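From: Tumaini Mutiso
To: club-sim list
Subject: Re: Re: newspaper task, where we are (long, sorry)

Replying to the list and not just to the one person who asked, because I had the same question in my inbox from two of you in slightly different words, and I would like to type this once.

Quoting the original for anyone who joined in February and has been deleting us unread ever since:

> Hi all, I missed the last two meetings (lab reports). Could someone
> tell me what state the Hudeck room is in and whether I can start
> running newspaper episodes on my own laptop? Last I heard the arm
> was going through the table. Also, are we still using Gachanja's
> grasp script or did that get thrown out? And is the deadline for the
> Loltov round still the one on the wiki?
>
> Happy to take a chunk of the work if somebody tells me which chunk.

Taking these in the order I feel like.

The Hudeck room is up on the shared drive and it loads. It loads slowly, and on the machine by the window it loads so slowly that you can go and get a coffee and come back to the progress bar exactly where you left it, but it does load. It has been the same room for three weeks now, which in this club counts as a geological era. Blue tiles, red floor, one sailboat picture on the wall. I know opinions are divided on the sailboat. Two people have offered to replace it with the club logo and one with a photo of themselves. The sailboat stays. It is in every run we've logged so far, and if we swap the wall art now we'll have to explain to the judges why half our data comes from a room with a different wall.

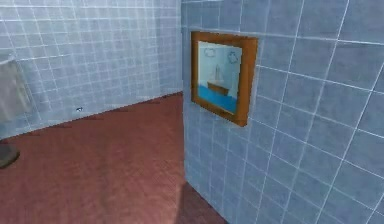

If you want to change something in the room, change it in a copy, and put your initials on the copy. We currently have a folder with "room_final", "room_final2" and "room_final_USE_THIS", and the one to use is "room_final2". I'll clean that up when I've finished being angry about it.

On the arm going through the table: fixed, mostly. The collision shape for the tabletop had been scaled separately from the part you can see, so the arm believed in a much smaller table than the rest of us did. It now believes in the right one. You can still get it to sink in if you command it straight down at full speed, so please don't command it straight down at full speed. Yes, I know somebody will.

On Gachanja: the Gachanja script is still in. What got thrown out was the Skanness planner, which we all spent January defending to each other and which took 26 seconds to decide how to move one wrist joint. Gachanja is dumber and quicker. It picks a point, goes there, closes, and hopes. For a flat folded newspaper that's a fair approach as long as the approach angle is sane, and the angle is where we're losing most of our runs. Out of 200 episodes last week, 151 ended with the paper lifted. A good share of the rest ended with the gripper squeezing air just above the page with great confidence. If anyone wants to watch those back, the logs are in the usual place, and I'd suggest doing it with company.

On the deadline: the wiki is wrong. The wiki has been wrong since the Loltov people moved the round, and I can't edit that page, and the person who can has graduated. Please go by the message pinned at the top of this list. We need 400 clean episodes by then, with the newspaper at varied angles, and no, running the same seed over and over doesn't count as varied. We had this discussion. There were diagrams.

So, how to run one yourself, for the person who asked and for the several who didn't ask but are going to ask me in the hallway:

1. Pull the latest version of the repo. If you have local changes from before the table fix, save them somewhere and then be honest with yourself about whether you need them.

2. Open "room_final2" and wait. If the walls come up plain gray, your texture path is pointing at somebody else's home directory. It's nearly always mine. Sorry.

3. Set a new seed and write it in the sheet before you start the run. People who write it in afterward tend to remember it creatively.

4. Start with the arm over the table and let the props settle for a couple of seconds before the script takes over. The newspaper drops in from slightly above its resting place, and if you start too soon Gachanja will aim for where it used to be. Leave the small stuff on the table as well. It's meant to be in the way.

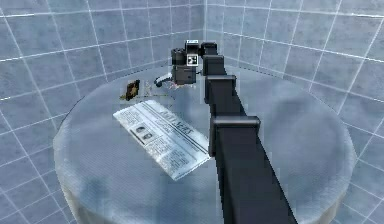 5. Let the episode finish even when it's plainly going badly. A failed run with a full log is useful. A failed run that you killed out of embarrassment is a hole in the sheet, and then I have to come and find you.

6. Mark it lifted, dropped or missed. Those are the only choices. Last week somebody wrote "spiritually lifted" and it broke the plotting script.

7. Upload before you close your laptop. The upload doesn't resume. It has never resumed. I've stopped believing it will.

As for chunks of work going spare: approach angle is the big one, and I'd be very glad to hand it over. The simplest idea anyone has had is to read the long axis of the paper and turn the wrist to match before coming down – a few lines of code and then a week of finding out what those lines broke. Second, the reset between episodes sometimes leaves the arm where the last run ended, and I'd like to know why. Third, somebody needs to write the two-page method summary, and it can't be me again, because the last one came back with "tone?" in the margin.

Reply here if you want one of these. If two people want the same one, fight it out off-list, please.

I'll be in the lab from 4 pm tomorrow if your install is being difficult. Bring the error message itself. "It said something red" is not an error message, and I've now heard it from people in their final year.

Tumaini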